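I spent most of the evening on the line follower again, and I think Vumell is finally behaving. The old planner picked the longest blue edge it could find and stuck with it, fine until two bits of tape crossed. Then it dithered! Florian Lecomte suggested I fit both strips first and choose afterwards. 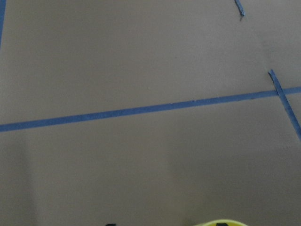

Wrist view of the crossing, over on the right.

So now each strip gets its own fit, and the shadow gets its own threshold – that took ages to tune. I replayed all 2183 logged frames and 38 still come out wrong, mostly where the tape is a bit crumpled. Next up is the turn itself, once I've tidied the config files.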